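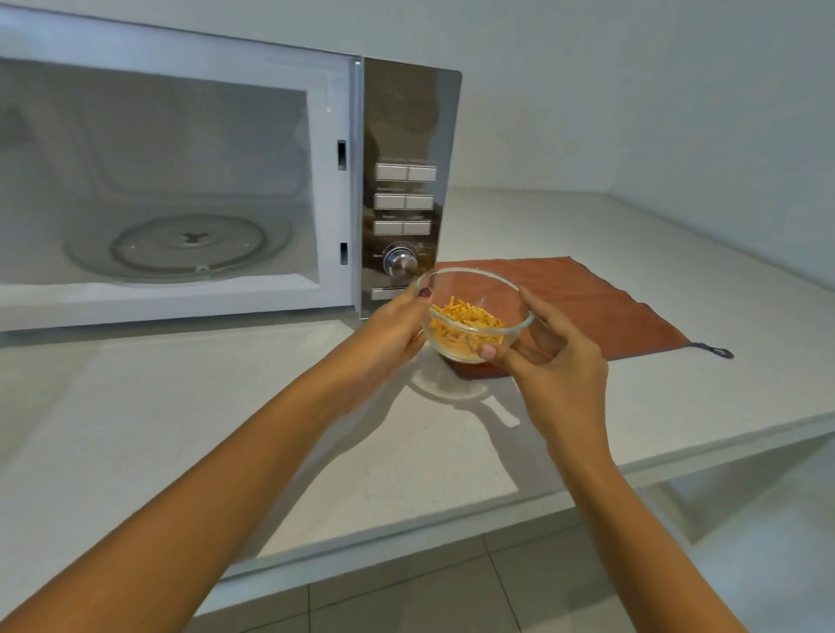
Lisville library opens shared kitchen to the public

27/01/2004
By Paloma Achterberg
2 min read

The ground-floor kitchen at the Gallagher Street library in Lisville is open to anyone with a library card, after a vote by the library board to end the staff-only rule that had been in place since the building went up.

The room has a sink, a kettle, a small refrigerator and a microwave, along with a counter and two tables in the hall outside. It can be used whenever the library is open. There is no charge and no need to book, except for groups of more than nine people, who are asked to call the front desk a day ahead.

Booker Whitlock, the branch manager, said the change came out of a survey handed out at the desk in October. The library got 146 forms back. The most common request was for longer evening hours, which the budget does not cover this year. The second was somewhere to heat food.

"We have people who come in at opening and stay until their bus at 5," Whitlock said. "They were going across to the gas station for lunch or going without. We had a kitchen sitting there that the staff used for half an hour a day."

The work needed was small. The lock on the door was taken off, a second outlet was put in beside the counter, and the old shelves were replaced with closed cupboards. Sollitz, the hardware store on Main Street, sold the library the cupboards at cost. The rest was paid for out of the branch's repair money.

A set of bowls, plates and mugs is kept in the cupboard nearest the door for visitors to borrow. People are asked to wash what they use and put it back. Food left in the refrigerator overnight will be thrown out, and the library is asking that nothing with a strong smell be heated during the children's story hour, when the hall is full.

The rules for the microwave take up most of a sheet taped inside the cupboard. No metal, no foil and no sealed containers. Food should be covered with a plate or a paper towel. The glass turntable lifts out and goes in the sink if something boils over, and it has to be seated on its center piece again before the next person uses it.

Everett Haverford, a retired bus driver who reads the papers at the branch most mornings, said he had already brought in soup. "It heats fine," he said. "I'd like a bigger table."

Students from the high school have also been coming in after class. Tavion Kasprzak, a junior, said he and his friends used to leave the study room when they got hungry and often did not come back. "Now I bring leftovers and stay to finish my math," he said. He would like the kitchen to stay open during exam week, when the study room runs late.

Whitlock said that was possible but would depend on staffing – a member of staff has to check the room before the building is locked.

One board member, Reginald Benavides, voted against the plan. He said he had no objection to people eating in the building but was worried about spills near the reading room, where the carpet was replaced the year before last. Food and open drinks are still not allowed past the hall doors, and the board agreed to look at the question again after the first three months.

Two signs have gone up at the reading room entrance as a reminder. Covered drinks are allowed at the study tables, as before.

The library is taking donations of plain mugs and small bowls in good condition, which can be left at the front desk. It does not need any more cutlery.

Recent items
Flonesport road to close overnight for drain repairs
Lisville pool sets winter swim times
Used book sale moves to Gallagher Street basement
School board to hear bus route changes
Letters: parking behind the post office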